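Close-up season is on again at the Tikutcombe camera group

If you've been meaning to get down low and photograph something smaller than your thumb, now's the time! Our macro and close-up season runs right through the cooler months, and the cupboard is open for borrowing again. 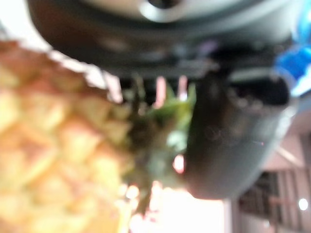
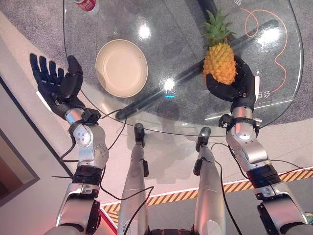

Pineapple, twice over.

You don't need the dark season's best gear to join in, the group said at the March meeting, and plenty of members wanted to know whether a cheap set of extension tubes would do the job. Absolutely they will, came the answer from the back row, as long as you're happy to focus by rocking your whole body back and forth and to throw away nine frames in ten. We'd go along with that. Tubes have no glass in them at all, so they don't soften anything, they just move the lens further from the sensor and let you focus closer. You lose a bit of light and you lose infinity, and that's the whole bargain.

The group now has two sets of Stolix tubes to lend, one for each of the common mounts, plus the old bellows unit (gorgeous thing, bring a tripod and your patience). Loans are for a fortnight. Please put the caps back on both ends, and please write your name in the book even if you're only taking them as far as the car park.

A few settings to start with, for anyone who hasn't tried this before. Go to manual focus straight away, as autofocus will hunt up and down at these distances and drive you mad. Set the aperture to f/8 or f/11. It's tempting to go all the way to f/22 for more depth, but on most of our cameras the fine detail starts to go mushy by then. Shutter speed depends on what you're up to. Outside, handheld, with a bit of breeze, I wouldn't go slower than 1/200 and I'd let the ISO climb as far as it needs to. Grain is easy to live with – a smeared bee is just a smeared bee.

Indoors on a tripod you can relax. Base ISO, two-second timer, and walk softly if you've got timber floors. Mine bounce, so I put the tripod on the kitchen tiles.

Light matters more than anything you can buy. A window on an overcast day is lovely, and a sheet of white card on the far side will lift the shadows enough that you can see colour in them. If you're using flash, cut up a milk bottle and tape a piece over the front. It looks ridiculous and it works a treat. Move it closer to your subject than feels sensible and the light gets softer still.

Now, focus stacking! This has taken over my evenings. You take a run of frames, each focused a sliver further back than the last, and the software blends the sharp parts together. My most ambitious effort so far was 48 frames of a banksia cone, and I can see every hair on it. Start with ten or so frames and something that won't wilt or wander off. Keep the exposure and white balance fixed for the whole run, and overlap your steps more than you think you need to, otherwise you get blurry bands through the middle that can't be rescued.

The field outing this season is to the Paewai wetland walk, and we'll meet at the lower gate at 7 am while the dew's still about. Spider webs, sedges, the odd sleepy dragonfly if we're lucky. Gumboots are a good idea. The boardwalk shakes when people go past, so if you're planning a stack, set up in one of the side bays.

Entries for the Fulleck Print Exhibition are open too. Last year's show hung 200 prints chosen from 1,146 entered, and the close-up section was easily my favourite wall. Prints can be any size up to A3, matted but not framed, with your title on the back in pencil. If you've never printed anything, bring a file on a stick to the next workshop night and we'll run a small test strip for you on matte and lustre. Seeing your own picture come out on paper is a real thrill, and the colours will surprise you.

Tubes are in the left-hand cupboard, bellows on the top shelf. The key is on the hook by the urn.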